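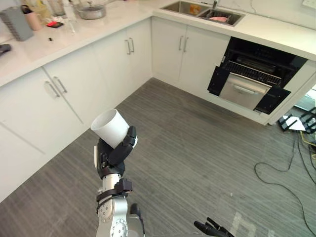 Preltlow opens shared kitchen floor with L-shaped layout

The Preltlow residence building has opened a shared kitchen on its second floor, replacing two smaller rooms that residents had used since the building was converted to apartments. The new kitchen serves 20 households and went into daily use in July.

The layout was drawn up by Stivunent, a firm that plans common rooms for apartment buildings. It uses an L-shaped run of base cabinets along two walls, with the sink set into the back counter and a built-in appliance below counter height. The old rooms each had a single straight counter and one basin, and residents had asked for more work surface when the plans were first shown to them.

Cabinet fronts are white, with vertical bar handles in silver. The counter is white with a faint gray vein and runs through the inside corner. The sink is a stainless steel double basin with one faucet at the rear, so that one side can hold dishes while the other is used for rinsing. The floor is gray throughout.

The cabinets were supplied by Dasinau and delivered to the building in flat packs. Assembly and fitting took 7 working days, with two more for plumbing and electrical connections. Wall outlets were placed above the counter on the back wall, and the circuit for them is separate from the one that feeds the built-in units. The building's management put the cost of the cabinets at $2,000 below the original estimate and moved the difference to the budget for kitchenware.

Kitchenware is held in common. The starting stock was set at 150 pieces, including cups, plates, bowls, pans and flatware. Cups and plates are stored in the cabinets nearest the sink. Pans and larger containers go in the corner unit, which has the deepest shelves. Items in daily use may stay on the left side of the counter, but the section next to the sink has to be kept clear for draining.

Use of the room is set out in a one-page notice by the door. The main points are as follows.

Hours are 6 a.m. to 11 p.m. Cooking must end by 10:30 p.m.

Dishes are to be washed, dried and returned to the cabinets by the person who used them. Cups may not be left in the basins overnight.

Sponges and cloths are replaced on the first day of each month. Residents who prefer their own should take them back to their apartments after use.

The doors and drawers of the built-in units open downward or outward into the walking area. They should be closed when the user leaves the room.

Private food may be kept in the labeled bins in the adjoining pantry, one bin per household. Bins without a label are emptied at the end of the month.

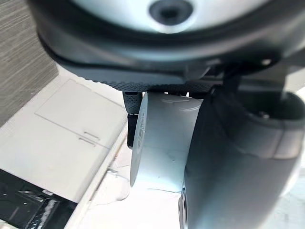

Small supplies such as tape, labels and trash bags are kept in the pantry and may be used freely in the kitchen. Anyone who takes the last of an item is asked to note it on the supply sheet. Sheets are collected on the 20th of each month and orders are placed the same week.

Tables and seating are not part of the first stage. Residents eat in their apartments or in the lounge across the hall, where the existing furniture remains in place. A second stage, also planned by Stivunent, would join the lounge and the kitchen by widening the doorway between them. The drawings show seating for up to 20 people at one time. A building permit has been requested, and no start date has been set.

The two former kitchens on the same floor have been stripped of their cabinets. One is being used for bicycle storage. The other will become a laundry room with machines from the basement, where the ceiling height has made maintenance of the pipes difficult. The water lines in that room are still in working order and will be kept.

A similar kitchen is planned for the neighboring Sakai building. It will use the same cabinet line with a shorter back wall, and the sink will be moved to the left side of the L to match the existing drain. Measurements have been taken and the order with Dasinau is expected to follow once the pantry shelving at Preltlow is complete.

Comments on the layout and the house notice can be left in the box at the Preltlow front desk, which is open from 8 a.m. to 4 p.m.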